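Search this project Go Advanced

Standen Table Items: README and data card

Hadiza Anozie
July

Overview

Standen Table Items is a catalog of small things that get set out on a table: dishes, fruit and vegetables. It holds one record per item, plus a set of picture-level records that say which items are out and how they lie relative to each other. The release contains 1167 picture-level records covering 69 items.

The catalog grew out of the Plunmont list, a spreadsheet of tableware names kept for labeling shelves. The names in that spreadsheet were inconsistent ("saucer", "side plate" and "small plate" for one item, "aubergine" and "eggplant" in adjacent rows). Standen keeps the item numbers from Plunmont where they existed and replaces the names.

Read the naming rules before joining this data to anything else. Most of the trouble reported so far came from name matching.

Contents

items.csv: one row per item
pictures.csv: one row per picture
placement.csv: one row per item per picture
names.txt: preferred names and retired names
CHANGES: version notes

All files are UTF-8 with Unix line endings. Fields are comma-separated, and text containing a comma is quoted. There is no header comment. The first line of each CSV is the column names.

Item records

Each row in items.csv has these columns.

item_id: integer, stable across releases
name: preferred name, lower case, singular
group: dish, fruit or vegetable
color_main: one color word, or two joined by a hyphen
color_second: as above, may be empty
finish: matte, glossy, mixed or blank
outline: round, long, squat, irregular
marks: free text, may be empty
material: free text, blank unless known from a label or the supplier

The group column follows kitchen use. Eggplant and chili pepper are vegetables here, whatever a botanist would say. Peach and apple are fruit.

The material column is blank for most rows. It is not filled in by eye. A shiny skin or a wrinkled surface is recorded under finish or marks, and material stays blank until there is something in writing. Some of the vegetables look like play food, and the marks column says "looks artificial" where the person entering the row thought so. Treat that phrase as an opinion.

Dishes

Dishes are recorded by outline, rim and inner surface. The rim is the outermost band only. Anything between the rim and the flat middle is called the shoulder, and the flat middle is called the well. If the shoulder has rings or ridges, that goes under marks with the word "ringed". 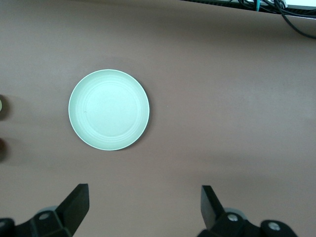
Photo: Standen Table Items / H. Anozie

The mint-green plate is entered as follows.

name: plate
group: dish
color_main: mint-green
color_second: white
finish: blank
outline: round
marks: ringed shoulder; rim lighter than well; small dark speck or hairline toward left of well
material: blank

The second color refers to the rim, which comes out almost white where it catches the light. Two earlier entries for this plate gave the rim as a painted band. That was a guess and has been taken out. The speck is kept in the record as "speck or hairline" until someone inspects the plate closely. It is small enough that it should not be used as the only way of telling which way the plate is turned.

A plate lying flat is recorded as "up" if the well faces the viewer and "down" if the foot does. Leaning and stacked plates have their own codes in placement.csv. Stacked plates get one placement row each, and the lower ones are marked "covered" even if part of the rim shows.

Ridge counts are not recorded. We tried it for the first 50 pictures and the totals disagreed between people on the same plate, mostly over whether the inner edge of the rim was a ridge.

Fruit and vegetables

Produce is harder to keep consistent than dishes. Outlines change with the direction an item is lying, and one item can show two or three colors. The rules below apply.

1. color_main is the color covering the largest part of the visible skin. If two colors are close, join them in the order they are usually spoken: red-yellow for the apple.
2. A blush is a second color. It does not change the main color unless it covers more than half of the skin.
3. White highlights are not colors. They belong to the light.
4. Fading along the length is recorded under marks as "fades to", followed by the lighter color.
5. Speckles are recorded under marks. Do not count them.
6. A stem is recorded as present, absent or not seen. "Not seen" is the default. 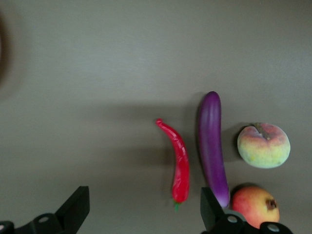 Page last changed: 28 September 2024

Four rows from placement.csv and items.csv, written out together to show the rules in use:

chili pepper. vegetable. Main color red. Glossy. Outline long. Marks: narrow end hooked; surface slightly wrinkled; looks artificial. Stem present, green, short. Lying diagonal.

eggplant. vegetable. Main color purple. Glossy. Outline long. Marks: dark violet at rounded end, fades to pale lavender; slight curve. Stem not seen. Lying lengthwise, right of chili pepper.

flat peach. fruit. Main color yellow-green, second color pink-red. Outline squat. Marks: blush; speckles. Stem present, brown, short. Right of eggplant.

apple. fruit. Main color red-yellow. Outline round. Stem not seen.

Flat peach is a preferred name in its own right. It is not filed under peach with a note. The Nieminen word list, which we used to settle spelling, had only "peach", and in the first version the flat peach and the ordinary peach shared a row. They were separated in 0.3. Retired names pointing to flat peach are "donut peach", "doughnut peach" and "saucer peach". The last of these caused the worst of the join errors, as "saucer" was also a retired name for the mint-green plate.

Placement records

placement.csv has one row for each item in each picture. Columns are picture_id, item_id, lies, neighbor_left, neighbor_right, touching and covered.

"lies" takes one of up, down, diagonal, lengthwise, crosswise, leaning or stacked. Round items that have no clear direction are left blank. The apple and the peach are nearly always blank.

Neighbors are read from left to right across the picture, with no allowance for depth. If an item has nothing on one side, the field is empty. A loose row such as pepper, eggplant, peach still counts as a row when the items are at different heights. "touching" is filled in only when contact is plain. A narrow gap with a shadow in it is a gap.

No distances are given. The size of an item in one picture cannot be compared with its size in another.

Tabletop and light

The tabletop is recorded per picture in pictures.csv under surface and surface_color. It is smooth and matte in both pictures on this page. The color column reads mauve-brown for the plate and grey for the produce. These are the colors as they appear, entered without correction. Anyone sorting by surface_color should expect it to shift, and should not take a change of color as a change of table.

Shadows are recorded as soft or hard, with the side they fall on. The plate has a soft one on the right. The pepper and eggplant have theirs on the left. Shadow side is kept per item for this reason, and the old per-picture column has been dropped.

Known problems

- 6 items have no color_second although they need one. They are listed in CHANGES.
- "glossy" is used too freely for vegetables entered before 0.3.
- Left and right ends of long items are not distinguished. An eggplant with its dark end away from the viewer has the same code as one turned the other way.
- The Prevell import left trailing spaces in names.txt. Strip before matching.
- Plate orientation cannot be recovered from the records.

Suggested use

The catalog was made for checking names, for shelf and box labels, and for exercises in describing where things are on a table. It is a poor source for color matching. It says nothing about weight, price, ripeness or whether a thing can be eaten.

Corrections go to Hadiza Anozie with the item_id and the column name. Please send one item per message.

Comments

tk_rowley
The stem default of "not seen" helps a lot. In the old list blank could mean anything. Is there a plan to back-fill the earlier vegetable rows?

Hadiza Anozie
Yes, for the vegetables. Fruit will be done after that.

marl.b
names.txt still has "aubergine" pointing to two ids in my copy. Second one is a leftover from Plunmont I think.

Hadiza Anozie
Removed, thanks. Download again.

pennycress
Would "platter" be a separate outline or a separate name? We have an oval one and neither round nor long seems right.

3 of 5 comments shown Older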